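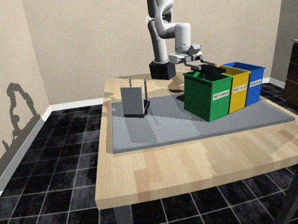 The Akanda practice table in simulation, with the arm over the green RETURNS bin. Rendering: Gorkico.

Gorkico opens Akanda, a collection of robot sorting examples made by people at a keyboard

KIRKHAM, April – I'm Tsung-han Hsu, I run the Akanda project at Gorkico, and I've been wanting to write this one for months! Starting this month we're opening up the first batch of Akanda, our collection of practice runs for robots that sort things into bins. There are 171 runs in it so far. We're aiming for 2000, and we'd love some help getting there.

Let me back up a little. Our learning system is called Nukon, and Nukon learns by copying. Somebody drives a simulated robot arm through a job, we record every move the arm makes along with what the virtual cameras pick up, and Nukon studies the recordings until it can have a go on its own. The table, the arm, the bins, the floor tiles (I picked those, and I've been teased about them) exist only in software. If a driver knocks something across the room, we hit reset and the next run starts.

The job itself sounds like nothing. There's a rack standing at one end of a long gray mat and a row of bins at the other, colored green, yellow and blue. The driver moves an item from the rack over to whichever bin the instructions call for. You'd do it at home without putting your coffee down. Driving a gripper through it with a keyboard and a mouse is another story, and my own first tries were so bad that I asked for them to be left out of the release. (They're in there. I lost that vote.)

It's the bad and so-so runs that got us arguing in the first place. We started out throwing away anything that wasn't smooth. Then Nukon would drift a little wide of the bins in testing and just sort of hang there, with no clue how to get back, as it had never watched a person fix that kind of mistake. So now we keep the fixes. If a driver comes in crooked, stops, backs up and lines up again, the whole thing goes into Akanda with a note saying what happened.
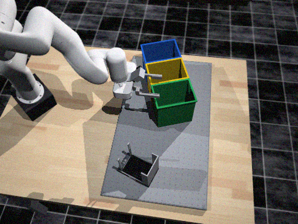
Timo Oltmanns thinks we should go further and ask drivers to start from awkward positions on purpose, with the arm swung off to one side or hanging too low. A person who begins every run from the same comfortable spot, he told me, is teaching the robot one path and calling it a skill. I've come around to that, mostly. The next batch will mix both kinds of starts, and each run will be marked so that anyone who wants only the tidy ones can pull those out.

We record from more than one viewpoint, too. A low view gives you a good idea of how high the fingers are above a rim, and a view from higher up is much better for telling whether you're lined up front to back. Drivers can switch whenever they like. I'm a high-view person myself, but there are people on the team who swear by the low one and won't hear a word against it!

Shadows turned out to be a bigger deal than I'd guessed. The arm throws a large dark shape across the table and it slides around as you drive, and early on Nukon paid far too much attention to it.

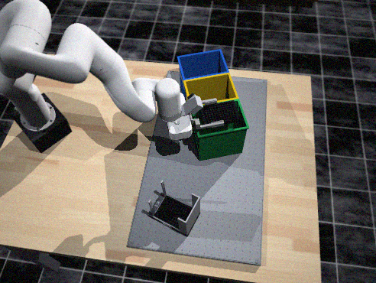 We're changing the lighting between batches for that reason, and we'll be shifting the mat and the rack a bit as well. The bins will stay in the same order for now. I'd like to shuffle them eventually, but I want Nukon to be decent at the plain version before we make its life harder.

So what do we need from you? Time, mainly. A driving session lasts 11 minutes, you can do it from any ordinary computer, and you don't need to know a thing about robots. You'll get a short warm-up that doesn't count, then you're off. We ask for 2 sessions per person at the start, and after that you can do as many as you like. Teachers have already been asking whether a whole class can join in, and yes, please do, just write to us first so we can set up enough seats.

Recordings, notes and the instructions given to drivers are all included in the first batch. To ask for a copy or sign up to drive, contact the Akanda desk at Gorkico in Kirkham. Messages that come in before noon usually get an answer the same day, most likely from me.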